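White cube shelf for fruit and veg?? – anyone done it

Home & Pantry > Storage > 2,674 views

mallee_kate
Posted 7:12 pm

Quick one, dinner's on. We've got a tall white cubby unit, open front and no doors, used to be the kids' books. Thinking of sticking it against the wall in the little room off the kitchen and using it for fruit and veg instead of the plastic tubs. Parquet floor in there if that matters. Has anyone done this and regretted it. Don't want to drill anything (rental).

dobbo17
Don't. Bare melamine and fruit is a bad mix. One soft nectarine and you've got a sticky ring and ants by morning. Ask me how I know. Get wire baskets.

Perthy_Jen
Disagree with dobbo, we've had ours in the pantry for 5 years. Wipe it Sundays or whenever. Ants are coming for your fruit no matter what its sitting on.

dobbo17
Not if it's in the fridge they're not

Perthy_Jen
who puts bananas in the fridge

mallee_kate
lol ok. Mine might not be melamine anyway, some painted thing, Flallby I think? Sticker's half gone. Is the Flallby one the wobbly one?

gumbootgary
Flallby is fine once it's loaded. Wobbly when empty, esp on a floor that isn't dead level. Bit of folded cardboard under the front edge. But tall unit + kids = you fix it to the wall, sorry. Rental or not. Ask the agent in writing, ours said yes same arvo.

mallee_kate
Fair. Will email them tonight

Chiyo Tsuji
Hi Kate. We did almost the same in our spare room. Spuds and onions right at the bottom, NOT in the same cubby. Spuds need dark so ours are in a paper bag with the top rolled down. Citrus at eye height. Bananas on their own somewhere, they make everything else go over. Line the cubbies with a tea towel folded in half, chuck it in the wash when it gets manky. Front stays open so the air gets in – thats the bit the tubs are bad for.

dobbo17
Tea towel is a good shout I'll give you that. Still say wire.

Perthy_Jen
he can't help himself

snowpea
We used Minami liners, the ribbed ones, cut with kitchen scissors. Ok but the crumbs get in the ribs. Tea towels better I reckon. Vellix ones are smooth but they slide.

mallee_kate
Next question then. How are you getting stuff from the car to the shelf. I make four trips with bags and then it all sits on the bench till Wednesday ha. Or whenever

Chiyo Tsuji
A basket! A proper shopping basket with a handle, lives on the floor next to the shelf. Bags get emptied into it at the car, walk it in, unload straight to the cubbies. Hang it on your arm and you've got a hand free. Same basket comes out again when you're picking stuff for tea.

Leopoldo Manríquez
+1 for the basket. Red plastic one here, slatted sides, thin handle. Light when it's empty and you can hose it. Only gripe is the handle digs in if you load it up with pumpkin. Also go top row last, I do low shelves first so I'm not holding a full basket up around my ears. Top ones are for light things, a couple of pieces of fruit, whatever's next to be eaten.

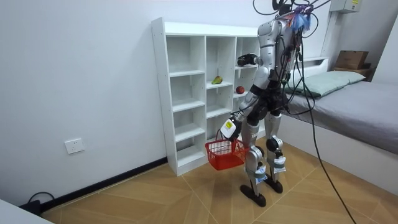

Other thing, don't fill every cubby on day one. We did and couldn't find the ginger for a fortnight. Start with hardly anything on it, see where your hand goes when you walk in, then shift things round. Wide column is the one you'll want for big stuff, cabbages etc. Narrow ones for lemons, garlic, avos.

gumbootgary
Top row for next to be eaten is backwards if you've got short people in the house. Mine would never eat a thing. Middle row.

Leopoldo Manríquez
No short people here so yeah, middle for you

snowpea
how heavy do you load the basket before the handle goes? our Vorgate one snapped where it clips in

Leopoldo Manríquez
Never weighed it. If I have to swap arms in the hallway it's too much

dobbo17
Two trips. Problem solved

mallee_kate
OK sold on the basket and the tea towels. Agent hasn't replied yet. Going to shift the shelf tomorrow and leave the spuds in the laundry for now – does anyone keep eggs on theirs or is that asking for it?

Perthy_Jen
bottom half only and not if you have a dog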